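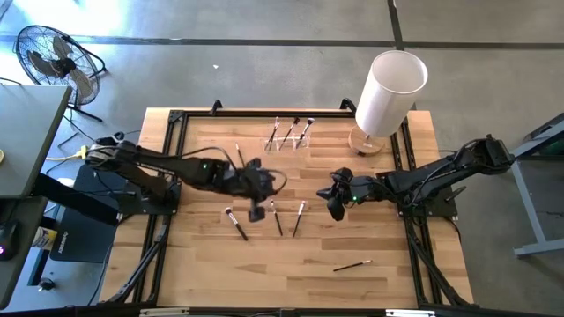

Makeup brushes on the butcher-block bench, eight in all.

From: Parard workshop list
Date: 6 July 2026
Subject: Re: [benchtop] Brushes, pens and where they go

> I have the same question about the small stuff. We have one acrylic
> holder and far more than it can hold. Do the makeup brushes go in
> with the pens, or do they get their own container? Also, is anyone
> still oiling the wood tops, or did we stop after November?

Answering both, brushes first.

Keep them separate. I tried one holder for everything at the Aoki building and the bristles picked up ink from a pen that had lost its cap. Two brushes had to be thrown out. Since then the brushes have gone in their own cup, handles down, and the pens stay in the holder with the compartments. If you wash the brushes, lay them flat on a towel overnight before they go back in the cup - water runs down into the handle if you stand them up too soon.

Count the brushes when you put them away. The sets we bought from Monari have eight, and a missing one is easier to find the same afternoon than a month later.
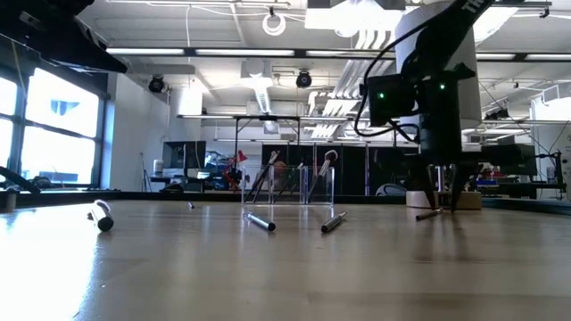

For the pens, I would not try to fill every compartment. Four or five in the holder is plenty for one table. They lean in all directions when there are only a few of them, but you can get one out without pulling up its neighbor. The rest can go in the supply drawer. Before you put any away, try each one on scrap paper and throw out the dry ones. I did the Dellus cabinet last month and got rid of 27.

Caps go back on before anything else gets picked up. A pen left open on the bench will mark the wood, and ink gets down into the grain. Rubbing alcohol on a cotton swab takes off most of it if you get to it early. After that you are sanding.

On the oil: yes, we still do it, twice a year. The next coat is in November. Clear the top completely, wipe it down, let it dry, then put on a thin coat going with the grain. Leave it overnight and wipe off what is left in the morning. One can does roughly 950 square inches, so check how much you have before you start. The old can at Parard is nearly empty and the lid is stuck.

If anyone has a spare divided holder like the clear one, I could use it at Aoki. Reply to me off list and I will come and get it.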